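Equipment > Vovivico Hand Units > Planning and Budget FAQ

Print this page | E-mail this page

Planning and Budget FAQ: hand-held grippers for household task recording

How many units should a first order cover?
Order two per operator, one for each hand, plus one spare set per site. Potgieter started with 3 operators and has not needed a second spare set.

What does a unit cost?
The current list price is $4,000 per pair, with charger and carrying case. Mounts, storage cards and replacement jaws are quoted separately. Prices are reviewed each September – quotes issued before then are honored for 53 days.

Is a full robot arm needed at the same time?
No. Most buyers record first and put the arm in the next budget year. Check the jaw pattern before you commit, as an arm fitted with a different jaw will need an adapter plate.

Do we need to rent a test space?
Usually not. Cloth work needs a flat surface at a comfortable height and room to stand beside it. An ordinary bed or a large table will do. Allow for operator time instead, which is the largest line in most plans we review.
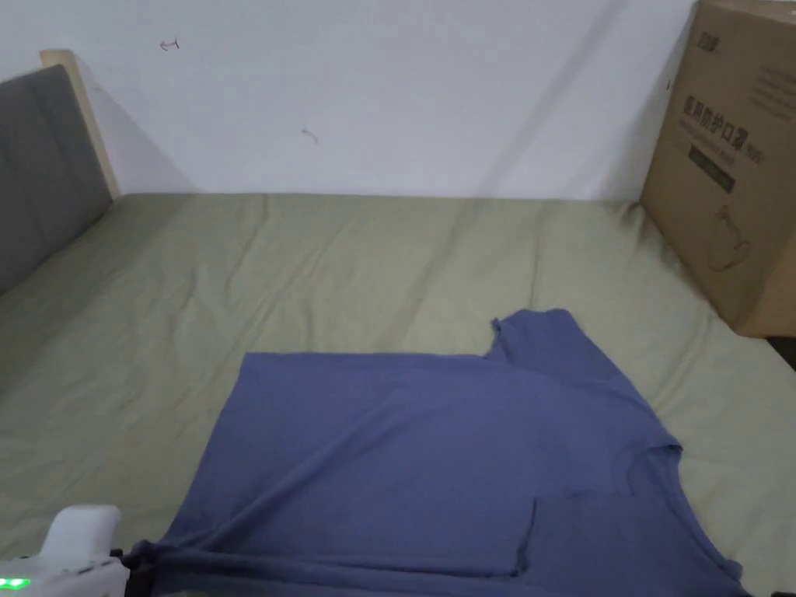 Folding a T-shirt on a bed, gripper jaw closed on the corner of the shirt.

Which jaws are suited to clothing?
The standard black jaw handles T-shirts, towels and sheets. Budget for the narrow jaw only if the task list includes socks or items with buttons. Jaw pads are a consumable and belong under operating costs.

Can units be leased?
Yes, through Drondinora, for terms of 3 months or longer. Lease payments do not count toward purchase. Shipping both ways is paid by the customer.

What is left out of most first budgets?
Storage and review time. Recordings have to be checked and labeled before they are of use, and the Ullus review license is charged per seat. Laundering the test garments is a small cost – list it anyway.

Who approves a site plan?
Send the draft to Lwazi Rampersad in equipment planning before requesting a final quote.

Contact | Copyright Vovivico | Back to top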